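Shirt Pile Notes

README, last touched June 8, 2020

Hi, and thanks for downloading this. I'm Eun-ji Yeom, and this folder is my attempt at keeping a proper record of shirts being folded, smoothed, rumpled and folded again. It began as a note to myself about which collars behave and it grew into 1720 pictures, so it needed a README. I've tried to keep it short and I've failed, sorry!

What's in the folder

There are 1720 pictures in all, sorted by garment. Long-sleeved button-ups take up the biggest share, then tees, then a small and slightly unloved pile of polos (422 button-ups with the buttons done up, if you only want those). Every garment has a folder named after its color and its sleeve length, so gray_long, white_short and so on. Where I had two of the same kind I added a letter at the end. Please don't rename the folders, the index file goes by them and it sulks.

The index is called shirts.csv. Columns are:

file
garment
sleeve (long or short)
buttoned (yes, no, partly)
state (flat, loose, bunched, half, folded)
notes

The notes column is free text and very uneven. On a good day I wrote a whole sentence. On a bad day it says "collar again".

How I use the state words

Flat means the shirt is smoothed out with both sleeves away from the body and nothing tucked underneath. Loose is a shirt that's spread out but rumpled, and it covers a lot of ground, from a few ripples to a proper mess. Bunched goes on any picture where part of the cloth is gathered up, whether it's lying in a heap or held off the table. If a picture could be loose or bunched, I go with bunched, and I put the other word in the notes. Half is somewhere in the middle of a fold. Folded is folded, even if it's ugly.

I went back and forth on whether a sleeve hanging over the table edge should get a word of its own. In the end it didn't, but search the notes for "over edge" and you'll find most of them. Long sleeves do this all the time on a small table – I could have bought a bigger table, but then where would I eat?

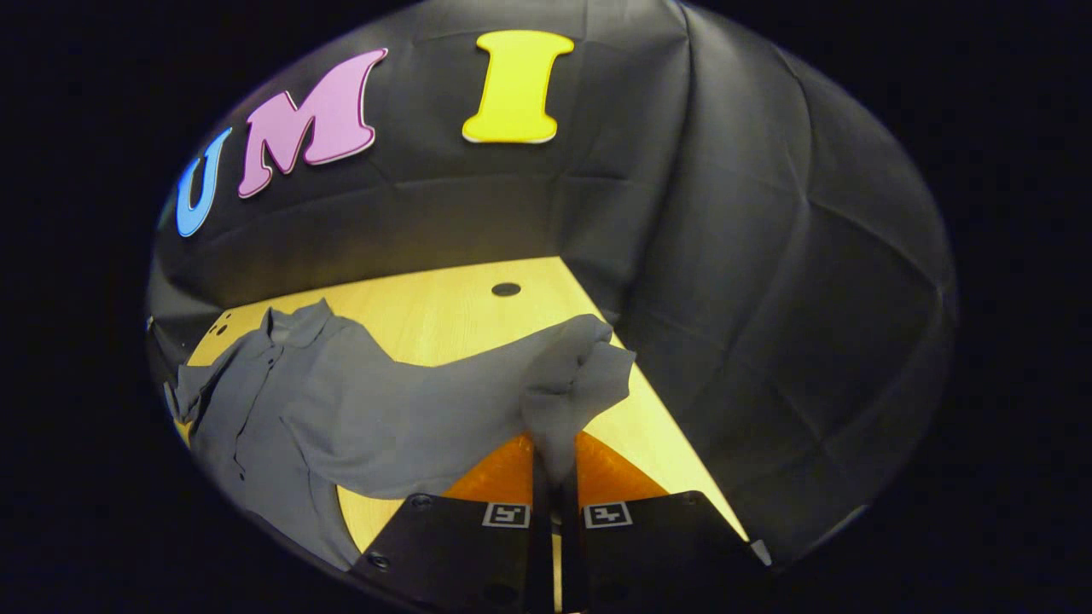

gray_long, state: bunched. Notes: "over edge, left. Collar flat toward the back."

The gray one is my favorite to work with and it's also the one I'd point a beginner to. The cloth holds a crease long enough that you can see what you did, and the color is kind on pale wood. The buttons are harder to pick out on it than I'd like, so if you need the placket to be really obvious, go for the white shirts with the dark buttons (white_long_b).

Washing and ironing

All the shirts were washed once before the first picture and then again whenever they got too soft to hold a fold. I don't starch anything. I ironed the button-ups at the start and gave up on that after 13 shirts, so please don't take "flat" to mean "pressed". The tees have never met an iron in their lives.

I keep the shirts in a Boros box with a lid and take them out one at a time. The iron is a Gostar, old and heavy, and it leaks if you tip it back too fast. None of that is in the index, but people have asked!

Things I know are wrong

Sleeve length is missing for a handful of polos.
"Partly" buttoned can mean one button or all but one. I wasn't consistent until August of last year.
Roughly 100 of the notes are in my own shorthand. "CB" is collar toward the back, "PL" is placket up, "SX" is sleeves crossed. If you hit one that isn't on this list, write and ask me, I may even remember.
The folder called misc_long should be split up. I know. It has two striped shirts in it that I couldn't tell apart once they were crumpled.

Versions

Eneck was the first round, tees only. Mallex is the one you have now, with the button-ups added and the state words cleaned up. I name the rounds after nothing in particular, I just like having something to call them besides a number. If you still have Eneck, throw away its index and use the new one, the file names haven't changed.

Using it

Use the pictures for whatever you like, teaching included. Put my name somewhere if you pass them on, and keep this file with them. Corrections are very welcome, especially for the polos – send me the file name and the word you'd use instead, and I'll fix it in the next round.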